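Undix: marking and wiping records for small framed whiteboards

README for the main release

Contents
Overview
What is in the package
Boards
Markers, erasers and fluid
Procedure
Ghosting score
Table layout
Known problems
Setup for flat work
Use and reuse
Changes
Contact

Overview

Undix is a set of written records about small whiteboards: what was put on them, how long it stayed there, how it was wiped off and what was left behind. It holds 372 records from 59 boards. One record is one marking followed by one wiping on one board.

The set was started to settle a dispute over purchasing. Boards bought for the Troltard study rooms went gray within a few months, and the supplier's position was that the users were wiping them wrong. Nothing had been written down, so neither side could show anything. Undix does not settle whose fault the first batch was. It does allow a given surface, marker and eraser to be compared with others under the same handling.

The records concern boards that a person can lift alone and lay on a table. Wall boards, glass boards and roll-on film are out of scope. A few glass boards were tried early and their records were removed, as the scoring sheet was written for coated surfaces and gave the top score every time.

What is in the package

records.csv – the main table, one row per marking and wiping
boards.csv – one row per board, joined to the main table by board_id
supplies.csv – markers, erasers, cloths and fluid, joined by supply_id
scoring_sheet.txt – the wording used by the scorers, unchanged since the first batch
notes/ – free text from the bench, one file per session, lightly corrected for spelling

All files are UTF-8. The separator in the CSV files is a comma, and free-text fields are quoted. Empty means not recorded. The word "none" means it was checked and there was none. Please keep the two apart when filtering, particularly in the column residue_edge.

Boards

A board enters the set when it has been given a board_id and its surface has been checked under a desk lamp held low to one side. Scratches, dents and old ink are entered in boards.csv before anything is written on the board. Old ink is left as found. Cleaning a board before its first record would make used boards look like new ones in the table.

The columns in boards.csv that need explaining are these.

surface: one of melamine, painted_steel, enamel_steel, unknown. A magnet separates the first from the others but does not separate painted steel from enamel. Where the packaging was missing and the magnet held, the entry is unknown. We did not scratch boards to find out.

frame: one of aluminum, wood, plastic, none. Frame material has no direct effect on wiping. It is kept because the inner edge of the frame decides how close to the border a flat eraser can get. Ink collects there.

corner: square or rounded. Rounded corner pieces sit a little higher than the frame on many boards and lift the eraser away from the surface at the last stroke. See residue_corner in the main table.

tray: fixed, clip, none. A fixed tray stays on during flat work. A clip tray is taken off and set beside the board, and this is entered in the notes.

age_class: new, used, unknown. "New" means the protective film was still on when the board arrived. A board with the film partly lifted counts as used.

Labels and stickers on the frame or tray are left on. They were peeled off in the first sessions and the glue spread to the eraser felt, which affected several records before it was noticed. Those rows carry the flag glue.

Markers, erasers and fluid

Only dry-erase markers are included. Each marker is entered when opened and taken out of use when the line breaks up on a fresh sheet of paper. Colors are black, blue, red and green. Red is known to be the worst and makes up a larger share of the records than it would in ordinary use. Weight the rows accordingly if you want an average for an office.

Erasers are felt block, folded microfiber cloth and paper towel. The felt block is knocked out against the side of a bin between records. The cloth is refolded to a clean face. Paper towel is used once. Where a cloth ran out of clean faces in the middle of a session, a new one was taken and supply_id changes from that row on.

Fluid is water or the Parance board spray. Parance is our own mix and is not sold. Its makeup is given in supplies.csv. It was not made to be better than store-bought spray – it was made so that the contents would be known and would stay the same between batches.

Procedure

1. Lay the board flat on the table with the tray side toward the person wiping.
2. Check that it does not rock. If it does, put folded paper under the low corner and enter "shim" in the notes.
3. Wipe once with a dry cloth to remove dust. Do this even if the board looks clean.
4. Draw the pattern: a block of parallel lines, a filled square and one line of handwriting. Keep the pattern the width of a hand away from the frame, except in the edge series.
5. Cap the marker. Leave the board alone for the hold time.
6. Wipe left to right in straight strokes, lifting the eraser at the end of each stroke. Do not scrub. Do not go back over a stroke.
7. Stop after the number of passes given on the session sheet, even if ink is still visible.
8. Score.

Hold time has two values in this release: short and long. Short is 20 minutes. Long is 28 days, with the board lying face up and uncovered in the same room. There are fewer long records than short ones for the obvious reason of table space.

The wet series follows the same steps, with fluid put on the cloth and never on the board. Fluid sprayed on a flat board runs under the frame and comes back out during the next record. This happened often enough in trial sessions that spraying directly was dropped from the procedure.

Left-handed wipers go right to left. The column stroke_dir records this. No difference in score has been found between the two directions, but the corner where residue collects does change sides.

Ghosting score

Scores run from 0 to 4. The sheet gives the wording in full; in short form:

0 – nothing visible from any side
1 – visible only with the lamp held low
2 – visible in normal room light when looked for
3 – visible at once, not readable
4 – handwriting still readable

Each record was scored by two people, separately, with the first score covered. Where they disagreed by one step, both scores are kept and the column score_final holds the higher. Where they disagreed by more, a third person scored the board. Lamai Nuchit and Somkiat Panyasiri did most of the first and second scoring. Chalerm Ratanaporn was the third scorer throughout.

Scores 1 and 2 are the weak part of the scale. The difference depends on the ceiling light, and the light in the Sombatkul room is softer than at Troltard. The column room should be included in any model that uses those two steps separately. Merging them is also fine and loses little.

Table layout

Column names in records.csv, in order:

record_id
board_id
room
series (dry, wet, edge)
supply_id_marker
supply_id_eraser
supply_id_fluid
hold
passes
stroke_dir
residue_edge
residue_corner
score_a
score_b
score_c
score_final
flag
note_ref

The edge series uses the same pattern drawn against the frame. It has its own passes values and should not be pooled with the dry series.

Known problems

Enamel boards are few, and all of them came from the same room. Nothing general should be concluded about enamel from this set.

Two session files in notes/ have the same heading. They are separate sessions. The note_ref column points to the right file in both cases.

Room humidity was not recorded. It was suggested more than once and there was no meter.

Passes were counted by the person wiping. In long sessions the count probably slipped now and then. A slipped count that was noticed is flagged passes; one that was not noticed cannot be found again.

Setup for flat work

The table should be larger than the board on all sides. Put a flat white board or sheet over the tabletop first and lay the whiteboard in the middle of it. The under-layer catches marker dust, shows when the felt block is shedding and keeps the back of the frame off the wood.

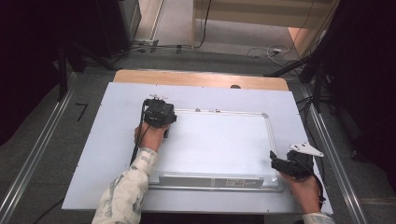
Leave enough of the under-layer free in front of the tray for both forearms. Most uneven wiping in the early sessions came from people reaching over the tray with bent wrists and pressing harder on the near half of the board. Moving the board a little farther in evened this out. Boards with a deep tray need more room in front than boards with a shallow one.

Keep open markers, spray and used cloths off the under-layer. A marker put down on it uncapped leaves a spot that does not come off, and the next cloth laid there picks the ink up.

The under-layer is wiped at the end of a session and replaced when its own ghosting makes fresh dust hard to see. It is not part of the data and has no board_id.

Use and reuse

The set may be used and passed on for any purpose with the name Undix and this file attached. If rows are removed, please say which. If scores are merged or recalculated, give the new column a different name from score_final.

Undix is suitable for comparing surfaces, erasers and hold times within the set. It is not suitable for predicting how long a board will last in service. No board in it was wiped often enough to wear through the coating.

Changes

Main release (December): long hold records added. Edge series split from dry series. Flag glue added to affected rows.

Earlier release: frame and corner columns added to boards.csv at the request of Brynhildur Bech. Glass boards removed.

First release: dry series only, short hold only.

Contact

Corrections to the tables go to Žydrūnas Grīnberga, with the record_id in the subject line. Questions about the scoring sheet go to Lamai Nuchit. Requests to add boards are on hold until there is shelf space at Sombatkul.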